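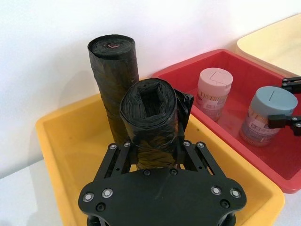 Page 245

Danau Two-Arm Table Kit
Item 429
Sold and rented by Tavberg Equipment
Category: Sorting and light handling

What it is

Two jointed arms with parallel grippers, set up to work over a tabletop. The kit is sold for sorting small household and stockroom goods between open bins. We carry it because customers kept asking for it. We are still not convinced that most of them need it, and we'd like you to read the whole page before you call.

In the box

Two Danau arms with wrist ring lights
Two black parallel grippers with Bhuiyan finger linkages
Wrist cameras and mounts
Control box, stop button, power leads
Table clamps and a bag of spare bolts
Setup booklet (the May printing, please throw out older ones)

Bins are extra. Any open plastic bin with smooth sides will do, and you probably have some already. Please don't buy ours just for the color.

What it is supposed to do

The Danau brochure says "general tidying." That covers a lot of ground, and we asked for something narrower before we would list it. What we got was sorting: goods go in bins, the arms pick them up and put them in other bins, and similar things end up together. Trash bag rolls with trash bag rolls, jars with jars. A person does this while thinking about lunch.

Even so, it's a fair job to ask of a machine. A roll of trash bags is a lousy thing to grab. The outside is slippery, the film gives under the fingers, and sooner or later a loose flap comes away from the roll and goes wherever it likes. Stand two rolls in one bin and the arm has to get its fingers around the first without shoving the second. Anyone who tells you that chores are easy because they are dull has never tried to write down how to do one.

So we give Danau credit for picking a real task. Our trouble is with the distance between one roll picked up and one stockroom kept in order. Those get talked about as if the first led straight to the second, and we have been hearing that for longer than we have been selling arms.

How we judge it

Our own bench check is plain. We load the bins, start the program, and leave it alone for 40 minutes. A hand on the table counts against it. So does moving a bin back to where the program wants it, or "just helping" with a jar that fell over. We do not count the first run of the day, good or bad.

We don't print a success rate. The number swings so much with what's in the bins that any figure here would be advertising. Bring your own goods to the Bernham showroom and we will run them in front of you. If they go badly, you'll have saved yourself a delivery charge.

What we will say is that upright goods are kinder to the machine than goods lying down, firm goods are kinder than soft ones, and anything clear is trouble. Frosted plastic can be trouble too. Cameras that do fine with a dark roll in a yellow bin may get vague when asked where a see-through jar begins.

Two arms or one?

The second arm adds reach, and it lets one side work while the other waits. It also adds a second thing to crash into. Over two bins set side by side, there is not much air for two wrists and two grippers, and a good share of the program is spent keeping them apart. Customers expect twice the work. We would expect less than that, and some days a lot less. 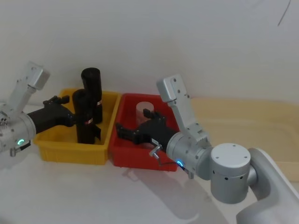 Sajib Chowdhury wrote to tell us that we are being too hard on it. His view is that speed is the wrong yardstick for a machine that can be left running after everybody has gone home, and that he would gladly take a slow sorter over no sorter at all. "You keep timing it against a person," he wrote, "but at two in the morning I don't have a person."

That is a reasonable point and we've left his letter on the page. Our answer is that slow is fine when the thing finishes. A sorter that stops at ten past two because a jar rolled over has given you a half-done table and a blinking light to come in to. If yours is the kind of work where half done is still useful, then Mr. Chowdhury is right and you should talk to us about a rental.

We'd add that our insurance people want someone in the building whenever a pair of arms is moving. Ask yours before you plan on the night shift.

Before you order, check the following

Table. It should be flat, heavy and pale. The arms are strong enough to walk a light folding table across the floor. A plain light-colored wall behind helps as well, and it is the cheapest upgrade on this page.

Bins. Set them rim to rim and mark where they go. If a bin gets bumped, the program may or may not notice. Deep bins are a bad idea, as the gripper base is wide and will meet the rim before the fingers reach the bottom.

Lids. The standard fingers will close on a jar. They won't unscrew it. We get this question every week.

Cables. Thin leads run near each wrist and they want slack. Too little and they tug at full reach; too much and a loop finds its way into the work. Setting this properly takes an afternoon, and the booklet gives it one paragraph.

Lighting. Arms throw shadows over their own work. Keep the light even and keep it from moving. A window behind you is fine at nine and a nuisance by four.

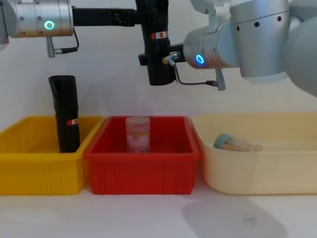
Mixed goods are where our doubts get serious. A program tuned for rolls has to be taught jars, then jars lying on their sides, then jars with something inside that shows through. Each of these is a solvable problem and each takes somebody's time. In a shop that handles the same few items all year, that time may be paid back. In a house, the mix changes every time someone comes home with groceries, and we can't see how the sums work out.

Dinesh Barua ran our loaner unit on a supply shelf through the spring. He liked it, on the whole. He also told us he had spent more hours arranging things so that the arms could sort them than he used to spend sorting. After a while he noticed that the shelf was already in order by the time he pressed start. We think about that more than we think about anything in the brochure.

Who should look at this kit

A training room that wants people to learn what grippers can and can't hold. A repair counter with one dull, repeated move and goods that never change shape. Someone with patience, a spare table and a budget that doesn't depend on the result.

Who should not

Anybody hoping to replace a part-time stockroom job with it this year. Anybody who wants help around the house. For that money you can hire a very good cleaner for a very long time, and the cleaner will also do the stairs.

Rental

$300 a day, two-day minimum, picked up from and returned to Bernham. We include a morning of setup help with every first rental. Roughly half of that morning goes to cables. If you buy within the season, what you paid in rental comes off the price.

Purchase

Quoted on request. We won't quote until we have seen your goods run on the bench, and yes, this has lost us some sales.

Returns

Unopened spares and finger sets can come back. Arms that have been clamped down and run cannot, so please rent first.

Demonstrations

Thursday afternoons at the Bernham showroom, by appointment. Bring a box of whatever you want sorted, including the awkward pieces. Leave the packaging on anything you'd be sorry to see dropped.

See also: finger pads and linkages, table clamps, shallow bins, used single arms.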